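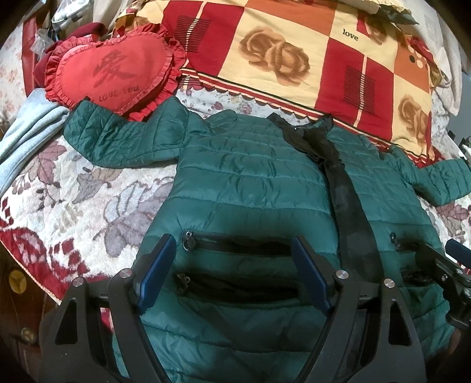
Cotside Community Help > Home > Clothes and Laundry

How do I fold a puffer jacket so that it stays folded?

Posted by Daranee Klinhom, 21 January 2021
1,206 views

I have a quilted jacket, teal green, shiny nylon on the outside, stitched across in fat rows. It is a good jacket. It is also the size of a small relative, and I have nowhere to hang it. The wardrobe in this flat came with the flat and has a rail that I have stopped trusting, so anything heavier than a blouse lives in the drawer under the bed.

The drawer is 41 cm wide on the inside and 13 cm deep. I know this because I have now measured it four times in the hope of a different result.

What I do at present is lay the jacket out on the bed, face up, arms wide, as if it had fainted. I fold one arm in. I fold the other arm in. By then the first arm has come back out. I press down, it goes flat with a long sigh, I feel I have won, and by the time I have the drawer open it is twice the height it was. I have knelt on it. Kneeling works for precisely as long as one kneels.

Three complications.

One, it has a lot of zipped pockets on the front, and whichever way I fold it there is a zip pull digging into something. I have already got a small dent in the nylon that I am blaming on this.

Two, there is a long black strap that goes with it, flat, a bit frayed. It gets tangled round everything else in the drawer and comes out with a sock attached. Should it be folded inside or kept somewhere else? And is there anything to be done about the fraying?

Three, I don't know what it is stuffed with. The care label was cut out by a previous version of me who found it scratchy and gave no thought to the future.

I don't want it folded to the size of a sandwich, I only want the drawer to shut. I'd like to put it away properly when the warm weather comes (June, if we are lucky) but I also take it off most evenings and need somewhere for it to be that isn't the bed, as the bed is where the cushions are and I am told there are already too many of those.

My sister says to buy vacuum bags. My sister says this about most things.

6 replies and comments

Rosser
Helpful votes: 38

You are fighting the air, and the air has more time than you do. All those stitched rows are little pillows, and when you press on the front of the jacket you are just pushing air from one pillow to the next. It has to be given a way out, and a bit longer to leave than you are giving it.

I would roll it. It took me several winters of kneeling to come round to this.

Empty the pockets first. All of them, including the one you never use, where there will be a tissue. Leave the pocket zips open about a thumb's width. A closed pocket can hold a surprising amount of air, and if you leave a gap it has a door. Do up the main front zip, all the way, or the two halves will slide past each other and you will end up with a sort of cone.

Turn the jacket face down. This is the bit that fixes your zip pull problem. With the front underneath, you fold the sleeves across the back, and the back has no pockets on it (I assume; if yours has, I have no further advice and some admiration). Lay each sleeve straight across so the cuff gets near the opposite side, one on top of the other. Don't fold the sleeves down along the body as you would with a shirt. It makes two thick ridges, and they will unroll it for you out of spite.

Now bring the sides in until the whole thing is a bit narrower than your drawer. You have 41 cm, so aim for a hand's width less, as it will spread. If there's a hood, fold that down flat on top.

Then roll from the hem towards the collar. Slowly. You are squeezing air out ahead of the roll and it leaves through the neck, and if you go too fast it can't get through the fabric and you'll get a bulge at the shoulders like a snake with a goat in it. Stop halfway, lean on it, count to ten, carry on.

When you get to the collar, hold it shut with something soft. A wide hair band, a strip of old tights, a scarf. Don't use a rubber band, it bites into the nylon and perishes in there over the summer.

With 13 cm of depth you may find the roll is a little too tall. If so, do everything the same but fold it in thirds at the end and put something flat and heavy on top before you close the drawer. Jumpers will do, or a towel.

On the zip pulls: tuck each one so it lies along its own zip, pointing inwards. The dent in your nylon will very likely ease out if you hang the jacket in the bathroom while you have a shower. Please don't iron it. I say this as the former owner of a jacket with a hole in it the shape of the front of an iron.

Comment from Daranee Klinhom
I did the face-down part and felt immediately stupid, in a grateful way. It rolled. It is in the drawer. The drawer shuts if I speak to it firmly. There was a tissue, and also a bus ticket and half a biscuit.

Comment from Rosser
The half biscuit is why one checks. Moths don't much care for nylon but mice will go through it to get at a biscuit.

berkness_bob

just get a hook for the back of the door mate

Comment from Daranee Klinhom
The door has a mirror on the back of it which belongs to the landlord, as does the door. But thank you, it was my first thought too.

Comment from berkness_bob
over door hook. goes over the top. no screws
you can hang it in front of the mirror if you dont want to look at yourself, I dont

Mrs T in Berkness

I see the strap has been ignored, so I'll take the strap.

If it comes off, take it off. A loose strap in a drawer is a trap laid for socks. Roll it up on itself like a tape measure, put it in one of the jacket's own pockets, and zip that pocket shut. (I know Rosser says to leave the pockets open. Leave the other ones open.) Choose whichever pocket will end up on the outside of the roll so there isn't a hard lump in the middle. If it doesn't come off, lay it flat down the length of the back before you fold the sleeves over, and let the sleeves hold it in place. Whatever you do, don't wind it round the outside of the roll and pull it tight. It looks very clever and it will leave a groove.

For the fraying, it depends on what the strap is made of, and I can't tell you that from my kitchen. If it is a man-made webbing you can run the very edge past a flame and the ends will seal themselves, but you must do this away from the jacket, by which I mean in another room. Nylon and a lighter is a short story. If you aren't sure of the fibre, or of yourself, use clear nail varnish. Snip off the loose whiskers first with sharp scissors, cutting along the strap and never pulling at them. Then a thin line of varnish down the edge, let it dry, then another. I have done a rucksack and two dog leads like this and they are all still in one piece, though the dogs are not young.

If it's frayed in the middle, where something has been rubbing, go and find what is rubbing it. Often it's a zip. Varnish won't help if the zip is still there sawing away every morning.

Now, the filling. Pinch one of the puffed rows between finger and thumb and rub. If you can feel tiny stalks, like the ends of quills, there is feather in it. If it feels like one even layer of wadding that slides about in a piece, it's most likely synthetic. If it feels like small soft clumps with nothing sharp, it could be down or could be one of those fillings that pretends to be down, and you should treat it as down to be on the safe side. Look out for little white fluff on your dark clothes as well. That's a fairly frank admission.

It matters for your June question. For a few weeks, rolled up in a drawer, I don't believe either sort will come to grief. For a whole summer I wouldn't leave a down one squashed, and I'd be doubtful about the other kind too. Your sister's vacuum bags will certainly make it small. I put two coats in a Greltora bag under the spare bed one spring and when they came out they looked like something you would post. One recovered after a good shaking and an afternoon on the line. The other has been thin across the shoulders ever since, and is now worn for bins.

What I do instead is put the coat in an old cotton pillowcase, loosely, with no rolling at all, and keep it on top of the wardrobe, where its size is not my problem. You mention cushions. You could do worse than put the jacket in a pillowcase that matches something on the bed, and simply have one more. I had one on mine for a whole summer and the only remark made about it was that it rustled.

Do be sure it is clean and completely dry before it goes in. Completely means a day longer than you think. The shell will feel dry long before the inside does. If it has gone lumpy, break the lumps up with your fingers through the lining while you watch something, and hang it up again overnight.

Comment from Daranee Klinhom
Rubbed several rows. No stalks. Slides about in one piece, so wadding I think, and I'm slightly disappointed, as I had been telling people it was down.

The strap is rolled up in a pocket. I've done the first coat of varnish, the only colour in the house being a pale pink with glitter in it, so the fraying is now stopped and also festive. Will try the pillowcase in June. I haven't mentioned it to my sister.

Comment from Mrs T in Berkness
Put the second coat on. Glitter or no glitter.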